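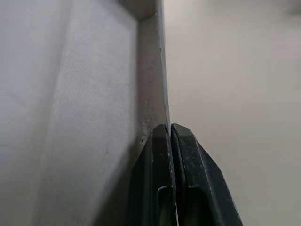 Kiprono Kombo wrote under the July page that his tea had gone flat and dusty within a month, although he bought the good leaves and kept them in the kitchen the whole time. He asked what he did wrong, and if there is some way to save the rest of the packet.

Kiprono, the rest of the packet I would use for cold tea, where it will not matter so much. But your question made me write down everything I know on keeping and making tea at home, so the tips this time are all on this subject.

Where to keep the tea

Tea does not like light, air, damp and strong smells. A kitchen has all four. The worst place is the shelf over the stove, and in most homes I visit this is exactly where the tea stands. Steam from the pots goes up, the tin gets warm, then it cools in the night, and the leaves take in water each time somebody opens the lid.

Choose a cupboard away from the stove and the dishwasher. A low cupboard is better than a high one, as warm air collects near the ceiling. Do not put tea on the same shelf as coffee, onions or spices. I once kept a green tea beside the cumin for two weeks and I had to drink soup for breakfast.

Glass jars look pretty but they let in the light. If you have only glass, keep the jar inside a closed cupboard, or put it in a paper bag. A tin with a double lid is the best thing I know. My two tins are from Grosia and the lids are still tight after many years. Before you buy a tin, close it empty and turn it upside down. If the inner lid falls out by its own weight, leave it in the shop.

Do not keep everyday tea in the refrigerator. When you take it out, the cold leaves draw water from the warm room.

How much to buy

Buy less and more often. A large bag is cheaper per cup on the paper, but the last third of it is usually tired. For one person who drinks two cups each day, a small bag is enough for the month. Write the day of opening on a piece of tape and stick it to the bottom of the tin. I use a pencil, for the ink rubs off with handling.

Black tea is good for a year or longer if it is well closed. Green tea I try to finish in half a year. Herbal mixtures depend on what is in them: mint stays strong for long, chamomile goes weak quickly. Smell it before you make it. If you must put your nose deep in the tin to notice anything, the tea is old.

Cleaning the tin

When a tin is finished, do not pour the new tea on top of the old dust. Shake the tin out over the sink, wipe it with a dry cloth, and leave it open on the table until the next day. If it smells of the earlier tea, put in a spoon of dry rice, close it overnight and throw the rice away in the morning. Soap I do not use inside a tin. The smell of it stays in the seam and you will taste it.

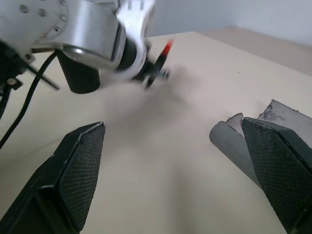 The kettle needs more care than the tin, and it gets less. If your water is hard, a white layer grows on the bottom and small pieces of it come into the cup. Fill the kettle half with water, add three spoons of white vinegar, boil it, and let it stand for an hour. Pour it out, then boil fresh water two times and pour this out also. With citric acid it is the same work, but without the smell. One flat spoon is plenty.

Always take fresh water for tea. Water that was boiled several times gives a dull cup, or so it seems to me. My neighbor drinks from the same kettle all day and says she tastes no difference, so try it for yourself.

Heat of the water

Black tea wants water straight from the boil. Green tea becomes bitter with it. If you have no thermometer, boil the water, open the lid of the kettle and wait five minutes. Another way is to pour the water first into a cold jug and from there into the pot. Each pouring takes away some heat. White tea I make the same way as green, only I leave it longer.

Warm the pot first if it is thick. Swirl some hot water in it and pour it out. With a thin glass pot I do not trouble myself.

Measuring

A teaspoon is not a good measure, because the leaves are so different in size. A spoon of small broken leaves is heavy, and a spoon of big twisted ones weighs almost nothing. Kitchen scales help if they can show small weights. Mine cannot show less than 2 grams, so I weigh a larger amount on a saucer and divide it by eye. After some days you will know how your tea looks in the hand and the scales can go back in the drawer.

If the tea is too weak, add more leaves and not more minutes. Long steeping brings out the bitter part. For black tea I take out the leaves after four minutes, for green after two. Set a timer. I believed for many years that I can feel four minutes, and I cannot.

Stains in cups and pots

Brown rings in a cup come off with baking soda. Wet the cup, put half a spoon of soda on a damp cloth, rub and rinse. For a pot with a narrow spout, fill it with warm water and a spoon of soda and let it stand overnight, then use a bottle brush. Do not use steel wool on glazed pots. It makes fine scratches, and the stain comes back faster in them.

A clay pot without glaze should be washed with hot water only. Dry it with the lid off. If you put the lid on while it is damp, it will smell like a cellar.

Tea on the tablecloth: put cold water on it at once, from the back side of the cloth, and wash it as usual. If it is dry already, soak it in cold water with a little vinegar first. Sugar in the tea makes the stain sticky but it does not make it harder to remove.

Used leaves

The same leaves can often be used again, mostly with green and rolled teas. Add a minute for the second cup. Do not leave wet leaves in the pot until the next day – in summer they can grow mold by the morning.

Wet leaves can go in the compost. With tea bags look first at the package, as some bags have plastic in them and will lie in the compost for years. Tear the bag, empty it and throw the paper in the trash if you are not sure.

Dry leaves that became too old for drinking can go in a small cloth bag inside the shoe cabinet. Change them when they stop smelling of tea. Illia Semeniuk wrote to me that he puts such a bag in the refrigerator also, beside the cheese, and it works for him. I have not tried it.

Cold tea

Put the leaves in cold water in the evening, two spoons for one liter, and keep the jug covered in the refrigerator. In the morning strain it. It does not become bitter and it needs less sugar. Drink it on the same day or the next one. Lemon goes in the glass and not in the jug, otherwise the peel gives a sharp taste after a few hours.

Questions on tea can go in the comments as before. I read them on the weekend and answer the ones where I know something.

Updated 17 September 2021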